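Watside Balloon Flight to Be Remembered With a New Display in Iltulley 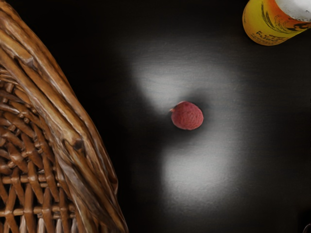 When the gas balloon Verine lifted off from the fairground at Watside, a little before seven in the morning, most of the town had already been up for hours, and a good many people had not gone to bed at all. The band had been playing since before daylight, the bakery had sold out of rolls twice over, and the pilot, a quiet former ship's engineer by the name of Sjögren, was still arguing with his assistant over how much sand they ought to carry. He wanted more, and in the end he got his way, and it's thanks to that sand (or so the family always said) that he came down on dry land.

That flight, and the long, meandering story around it, will be the subject of a new permanent display at the Iltulley Air Museum, which opens to the public in April. It has been put together by Usha Panicker, who has looked after the museum's lighter-than-air collection for the past 5 years and who can talk about valve lines and ballast sacks until the coffee has gone stone cold and somebody has to come and turn out the lights.

"I grew up with airplanes, like everyone else here," she told us over a table covered in letters. "My father took us to every air show within a day's drive. It was only when I started reading the old balloon logs that I got hooked, and I mean really hooked. These people went up with a thermos and a map and just had to see where the wind would put them!"

The wind, in Sjögren's case, put him in a hayfield outside Iltulley, 400 miles from where he had started, after a night over the lakes that he described in his log as "cold, and rather beautiful, and cold." He had hoped to go much farther. The plan was to catch a steady westerly and stay up for two nights, but the breeze swung around shortly after dark, and by the next afternoon he had very little sand left and a bank of cloud building ahead of him. He picked his field, pulled the valve line, and landed hard enough to lose a tooth. The farmer's wife gave him breakfast at four in the afternoon, and he wrote to her every Christmas for the rest of his life.

Those letters are a large part of why the display exists. They came to the museum from the farmer's granddaughter, along with a box of clippings, a dented altimeter and a hand-drawn map with the course of the flight marked in red pencil. All told, the gift came to 1,685 items, and it has taken Panicker and her colleague Sze-wing Chou the better part of two winters to get everything sorted, cleaned and into proper folders. Chou, who trained as a paper conservator, handled the map herself. It had been folded in eighths and kept in a kitchen drawer, and it spent several weeks under glass before anyone would let it near a display case.

"There's a ring on it from a cup," Chou said. "We talked about whether to try to lift it out, and we decided no. Somebody sat there with that map and a drink and went over the whole trip again, and I like knowing that."

Visitors will be able to follow the flight hour by hour, with passages from the log set beside the weather reports that the newspapers printed the same day, and they will also hear something about the crew on the ground, who chased the balloon by train and then by hired car and arrived at the hayfield a full day late. There is a section for younger visitors on how a gas balloon climbs and sinks, with sandbags they can heft for themselves.

The opening morning will begin at ten with a short talk by Panicker, followed by coffee, and descendants of both families are expected to be there. More than 3,466 people came through the museum last spring, and the staff would dearly love to beat that. Admission to the display is included in the regular ticket, and children under six get in free.

Anyone in the Watside area who has photographs or family stories connected with the flight is warmly invited to bring them along or drop them at the front desk. Panicker is especially keen to learn the name of the assistant who lost the argument over the sand. He turns up in the log only as "the boy," and she has been looking for him ever since she first read it.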